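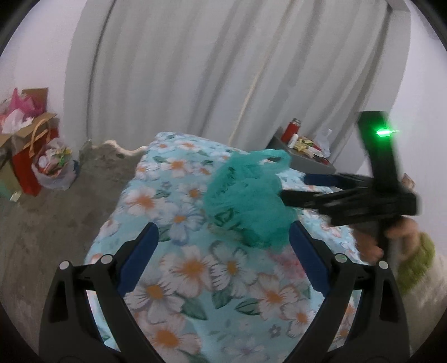
Teal mesh bag, handle loop up, on the flowered comforter.

25 January 2025
Fluvside, pond filter, media tests

Restarted the gravity rig after the holiday shutdown. Header tank filled from the rain barrel, left to stand overnight, siphon primed on the second try. The outlet valve still weeps at the stem. Packing nut tightened a quarter turn, drip slower but not gone. Leave it for now, it is downstream of everything we measure.

Question for this round is whether net bags slow the flow through the coarse chamber compared with the same lava rock poured in bare. October notes say yes, but in October the rock went in unrinsed and the bags were packed tight, so I don't trust that result either way.

Setup: 2 chambers in parallel, same rock from the same sack, rinsed until the rinse water ran clear. Left chamber bare. Right chamber bagged, with the bags laid flat and the necks folded under. Level marks redrawn on both walls in grease pencil, the old ones had washed off. Skekuner pump on the return side only, running at its low setting. It hums more than it did before shutdown. Impeller looked clean when I pulled it, so probably the rubber feet, which have gone hard.

Run 1. Water found its way down the side wall of the right chamber and went past the bags entirely. Dye showed this clearly: one dark streak along the wall, nothing in the middle. Stopped, drained, repacked. Bags now pushed into the corners and a strip of foam wedged along the open side.

Run 2. Dye front much more even. Level difference across the bagged chamber was 9 mm, steady once the trapped air had come out. The bare chamber settled at 4 mm. The bags do cost some head, then, but the overflow lip has plenty of margin and I would accept the difference for the sake of being able to lift the media out in one piece.

Run 2 was also the one where I bumped the tube clamp. Readings above were taken after resetting it and waiting for the levels to stop moving. Readings from before the bump are crossed out on the sheet and should stay crossed out.

Net material: the Tagle netting is stiff and holds its shape, but the knots catch on the rock and it sheds short ends when dragged across the chamber floor. Found several in the outlet strainer. The Olico netting is softer and sags, which closes up the openings where it folds. No shedding seen so far. Neither has been in sunlight long enough to say anything about brittleness. Hung one offcut of each on the south fence with a cable tie, labels on the back.

Fines in the outlet jar: both jars cloudy at first, right jar cleared sooner. Could be the foam strip acting as a filter. Not a fair comparison until there is foam in both.

To do
Foam strip in left chamber, repeat dye.
Replace pump feet.
Weigh bags drained before and after a dirty-water run.
New O-ring for the outlet valve, check the size against the spare in the drawer before ordering.
Siphon hose has a kink near the tank rim. Cut it back or turn it end for end.

Rig left drained, valves open, lid off to dry.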